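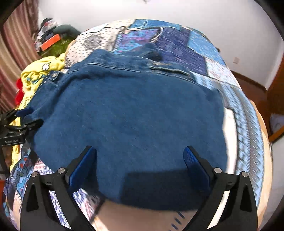
衣類の宅配お直しサービス「Trella(トレラ)」、デニム製品の受付を開始

2020年5月24日

株式会社Ralanoは、衣類の宅配お直しサービス「Trella」において、デニム製品の受付を開始しました。対象はジーンズ、デニムジャケット、デニムスカート、オーバーオールです。これまでTrellaでは、シャツ、スラックス、コート類のみを受け付けていました。

背景

当社が今年行った利用者アンケートでは、314名から回答をいただきました。追加してほしい品目として最も多く挙がったのがデニムで、相談内容は裾上げ、膝やポケット口の擦り切れ、ボタンの交換が中心でした。デニムは生地に厚みがあり、通常の縫製ラインでは縫い目がそろいにくいため、当社ではこれまで受付を見合わせてきました。このたび縫製工房Kongと業務提携を結び、厚地専用のミシンを使った作業体制が整いました。

サービス内容

受付メニューは、裾上げ(チェーンステッチ、シングルステッチ)、ウエストの調整、穴や擦り切れの補修、ボタンおよびリベットの交換、ファスナーの交換です。補修に使う糸は、Brornetti社製の綿糸と芯入り糸から、生地の色と厚さに合わせて工房が選びます。色の指定をご希望の場合は、申込画面の備考欄にご記入ください。

裾上げの料金は1本2,520円(税込)です。その他のメニューは、品物の到着後に個別にお見積りします。お見積り後のキャンセルも可能ですが、返送料はお客様のご負担となります。

お申し込みの流れ

Trellaのウェブサイトで会員登録のうえ、品目とメニューを選択してください。後日、専用の袋をお届けします。品物を入れ、同封の伝票を貼って最寄りの集荷窓口からお送りください。お渡しまでの期間は、お見積りの承認から25日以内です。現在、工房では作業人数を減らしているため、通常より長めの日数を設定しています。

ご注意

洗濯済みの品物をお送りください。濡れたままの品物、革や毛皮を組み合わせた品物はお受けできません。また、色落ちの進んだ生地では、補修箇所の色が周囲と異なって見えることがあります。裾上げで切り取った生地の返却をご希望の方は、申込時に「端切れ返却」を選択してください。

仕上がりに不具合があった場合は、到着後30日以内にご連絡いただければ、無償で再度お直しします。

本件に関するお問い合わせ
株式会社Ralano Trella事務局 広報担当
お問い合わせはTrellaウェブサイト内の専用フォームで承ります。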